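How do I tell whether my tabletop is solid wood, veneer or a printed finish before I sand it?

Posted in Furniture and Finishes

I bought a used Husar table when an office in Baltness was clearing out, and I paid 75 dollars for it. The seller had no paperwork and the listing said only "wood table." It is a light color with rounded corners. I would like to take the top down and put on a hardwax oil, but a neighbor sanded through the veneer on his sideboard last spring and I don't want to do the same.
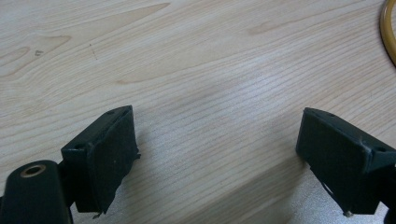
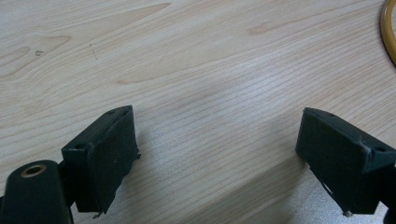 The top, two close and one from farther back.
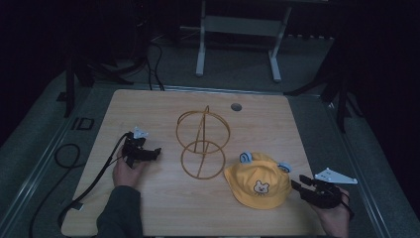 I already tried a wet cloth on one corner overnight and it left no mark that I could find. The table is heavy, but the legs are steel, so I can't judge much from that. What should I check next, and if it is veneer, is there any safe way to refinish it? I own a random orbit sander and a set of card scrapers I have never used.

Thanks,
Sebastian Preda

3 replies

Yurii Stelmakh

Look at the edges and the underside before you do anything to the face. The face is the worst place to judge from.

Start with the end grain. On a solid board, the lines on the top carry on over the short edge and turn into end grain, which looks like small curved growth rings or short open pores. If the edge shows long straight grain on all four sides, something has been applied to it. Run a fingernail along the corner where the top meets the edge. Edge banding nearly always has a seam there, even when it is well done.

Then get under the table with a flashlight. Solid tops are made of several boards glued side by side, and you can see the joints from below. Match one board on the underside to the same board on top. If there is a knot on top, measure in from two edges and look for something in the same area below. Not every knot goes all the way through, so a miss proves nothing, but a match is good evidence. If the underside is plain brown or a single flat color, you have a sheet product.

Any drilled hole helps too. Unscrew one leg plate and look down the screw hole. Chips and dust mean particleboard or MDF. Thin layers in alternating directions mean plywood. One continuous material with fibers you can pick at means solid wood.

To rule out a printed finish, look for repeats. Prints come off a roller and the same figure shows up again at a regular distance. On a small table you may not get a full repeat, so also look at the grain through a magnifier. Printed grain breaks up into dots.

The wet cloth test tells you about the finish and nothing about what is under it. A good lacquer will hold water off for a night on any of these.

If it turns out to be veneer you can still refinish it, but leave the orbital alone. Modern veneer is often well under a millimeter thick. Use a chemical stripper that is rated safe for veneer, a plastic scraper, and then 180 and 240 grit by hand with a cork block, going with the grain. Stop when the sheen is even. Don't chase scratches or dents. Card scrapers are fine on veneer if you know how to turn a burr, but I would not learn on this table.

If it is solid, start at 120 and go up. Do both faces with oil or the top can cup.

Cotow_shop

I would just sand it. I have done 5 tables this way and only had trouble with one. If you see glue or the color changes, stop.

Virside

Agree with the first reply on the underside. One thing to add: if it came out of an office there is a good chance it has a catalyzed lacquer on it, and the mild citrus strippers don't touch that. I left one on for six hours and it only went a bit dull. Test your stripper on a patch underneath, if the underside has the same finish, and keep it off the edges. Stripper gets in behind edge banding and softens the glue.

If the finish is sound and you only want a different look, scuff it with a gray pad, wipe it down, and put a waterborne topcoat over it. Hardwax oil won't work over lacquer because it has to soak into bare wood.

Sebastian Preda

Thank you both. I'll take a leg plate off tonight around 7 and look down the screw hole. I had not thought of that. If it is chips I will go with the scuff and topcoat and keep the oil for the shelves.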